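Linen and Bedding Scheme: progress report to the Lasunen Fund, July

Dear all at the Fund,

It has been a busy few months since we last wrote, and we are glad to say that most of the news is good. When you agreed our grant of £2000 in the spring we had a cupboard, a borrowed washing machine and rather a lot of optimism, and we now have something that feels much more like a proper service. Thank you, again, for taking a chance on us.

To the end of June we had given out 327 bundles to families moving into unfurnished homes in Isent and the villages nearby. Our target for the whole year was 420, so we are well ahead of where we thought we would be. A bundle is still a sheet, a duvet cover, pillowcases and two towels for each person in the house, and we add a blanket if the home has no heating yet — sadly that was true of more homes this spring than we had hoped.

The larger part of your money went on the second-hand commercial dryer, which came from Gallardo Laundry Supplies and arrived three weeks late with the wrong hose. They put it right without any fuss and knocked £300 off the bill, which we have moved across to the budget for new pillows (we never accept used ones, and they are the thing we run out of first). Drying used to hold everything up on rainy weeks, and bags would pile up in the corridor to the annoyance of the yoga class. The corridor is now clear and we are on speaking terms again.

We did have one real disappointment. The collection point at the Rutus Road library had to close in May when the building work began, and donations from that side of town dropped sharply. We have asked the health centre whether we might keep a bin in their porch, and expect an answer before the autumn.

You asked in your last letter about bedding for children. We used to send out whatever was clean and the right size, but families told us quite plainly that children settle better with a pattern they like, so we now keep the cheerful prints on their own shelf and let the children choose. It takes longer, and there is sometimes a good deal of debate, but we would not go back. 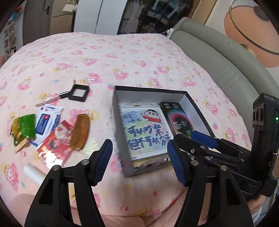 A pink cartoon-print sheet on a large bed.

Between now and Christmas we plan to buy more single duvets, print a washing guide in larger type, and find somewhere drier for the winter blankets. We shall probably come to you about shelving — the present shelves sag in the middle and have been propped up with a paint tin since Easter. A full set of accounts will follow with the year-end report, and if any of you would like to visit, mornings are best and the kettle is always on.

With warm thanks,
The Isent Linen and Bedding Scheme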